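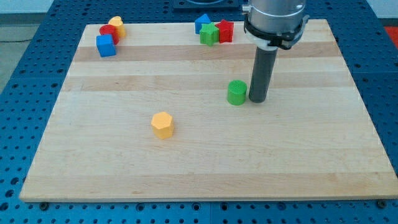 Most robots that learn from people are told what to do in the same flat sentence, over and over, until the words stop mattering. Brisa Sandoval wanted to find out what happens when the words do matter. In her lab at Wivach, a small research company that works on robot learning, a person types an instruction and an arm has to act on it right away, by pushing. It has no fingers to close and no suction cup. It has a straight dark gray rod that hangs down over a wooden board, and with that rod it can nudge a green cylinder a little to the left, or shove a yellow hexagon toward the far edge, where the stars are. There are eight blocks, in four colors, and every order the robot gets has to do with where one of them should go.

The project is called Tokotau. It began as a side question in another study, when Sandoval and her colleague Aarne Karppinen were trying to get an arm to sort blocks from a fixed list of commands. The arm did fine as long as they used the commands on the list. When Karppinen typed "move the blue one over a bit," it did nothing useful, and neither of them could say what it would have needed to know.

"Over a bit is a perfectly good instruction between two people," Karppinen says. "You look at the table and you know what a bit is. We had never given the robot any reason to look."

Their method starts with people moving the arm and nobody giving orders at all. An operator steers the rod around the board for long stretches, pushing blocks wherever they like. The recordings are then cut into short pieces, and a second person watches each piece and writes down an instruction that would have led to it. A push that ends with the red star beside the house-shaped block might be labeled "put the red star next to the blue one with the roof." Another person might write "slide the star right." Both labels are kept.

Writing the label afterward saves a lot of time. When operators were handed an instruction first, they paused to read it, planned, pushed, and then stopped to reset. With free pushing there are no resets, and every stretch of movement can be used for something. It also gives the model a wider range of language, because people describing what they saw don't all reach for the same verb.

Yesenia Serrano ran the labeling. She wrote a guide for the first group of labelers and then cut most of it. "The guide was making everyone sound like me," she says. She left in one rule, that a label had to be something you could say to another person across a table, and dropped the rest. Spelling mistakes stayed in. So did labelers who called the hexagon a nut and those who called it a pill box.

Pushing is harder to learn than it looks. A block touched off center will turn as it slides, and a star does not turn the way a cube does. If two blocks are standing close together, moving one often moves the other. The model gets a camera view and the current instruction, and it picks a small movement of the rod, many times each second. It makes no long plan. When a block drifts, the next movement has to make up for it.

For the main test, the team wrote 700 instructions that did not appear word for word in the training labels. They split them by hand into short-range ones, where a single block goes to a single place, and longer ones that name two blocks or a shape made from several. The trained arm finished over 400 of them. Nearly all of the short-range instructions were in that group. The longer ones went badly, and the most common failure was that the arm did the first half of the sentence and then went on adjusting the same block.

The result the team talks about most came from changing who was in charge. In a second round of tests, a person was allowed to type new instructions while the arm was still moving. "Left. More. Now go around behind it." With someone correcting it this way, the arm was able to work through arrangements it had never completed alone, such as lining up all the blocks along one edge. The person never touched the controls.

Macario Serrano, who builds test setups at the equipment maker Strazds and has followed the work, thinks the corrections are the useful part. He is less sure about the board. "Eight blocks on a flat surface is a kind world," he says. "Nothing falls over in a way that matters. I'd like to see it with parts that roll."

Sandoval agrees with him on that. She also points to a weakness in the labels. People tend to describe where a block ended up and leave out how it got there, so the arm has few examples of words like "gently" or "slowly" and mostly ignores them. The team is now collecting a smaller set in which labelers are asked to describe only the motion. Serrano has written a new guide for it, two lines long.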